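Zinlow recorded its second album, "Hendricks," in a converted feed store, tracking drums and both guitars live and adding vocals later. Ruan Sithole plays guitar, writes most of the riffs and mixed the record himself. We spoke by phone in November, mainly about tuning and low end.

The band plays in drop A on six-string guitars. Sithole moved to a longer scale length after the first album, "Wurken," where the lowest string drifted sharp on every hard attack. "You can hear it on the title track," he said. "The pick hits, the note jumps, then it settles. With one guitar you can live with that. With 2 guitars panned hard you get a beat between them, and the bass is arguing with both."

On the new record the bass carries everything under the guitars. Sithole cuts the guitars below 100 Hz and leaves the bass split into a clean track and a distorted one - the clean side heavily compressed, the distorted side filtered so that it only adds grind in the mids. He checks the phase between them before touching any EQ.

The longest song, "Sorkia," took 40 takes. It has no click track. "We tried a click for the first 4," Sithole said. "The slow section felt wrong at any fixed tempo. It drops a little each time the riff comes around, and I wanted that kept."

Drum samples were used on the kick only, blended low. The snare is the room mics and one close mic, with no gate. Cymbal bleed was handled by moving the overheads back and asking the drummer to hit the crash more softly. 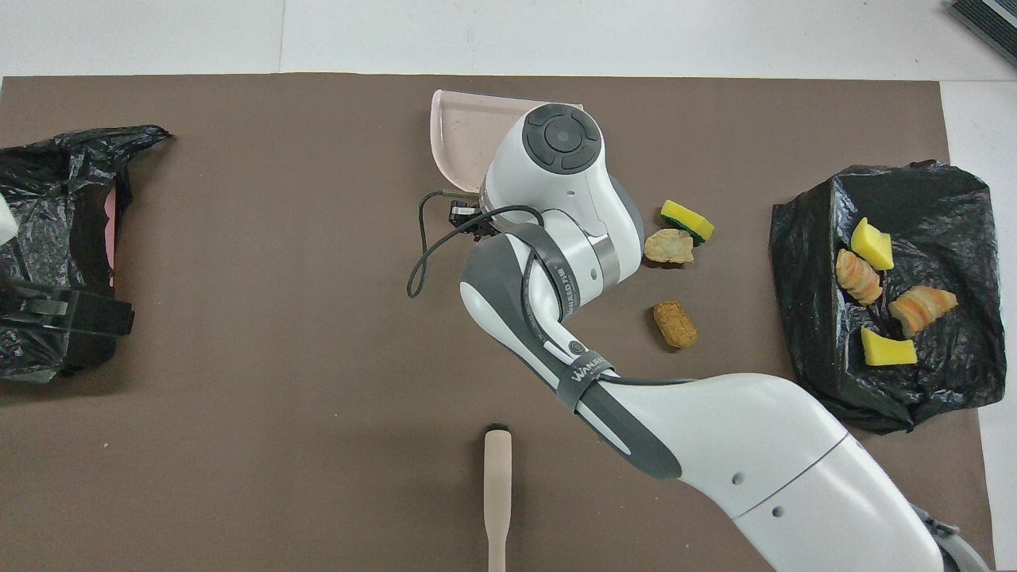 White-and-gray robotic arm over a brown mat, with a pink tray and two black plastic bags.

Mastering was done for vinyl first, and the digital version uses the same files with slightly more level. The first pressing is 1,063 copies. Sithole kept side B short so the closing track would not lose treble near the label.

He has started on demos for a third album, again in drop A. "Same tuning, heavier strings," he said. "I would like the fast songs to be faster. The drummer has asked for a week's notice."

Last updated: November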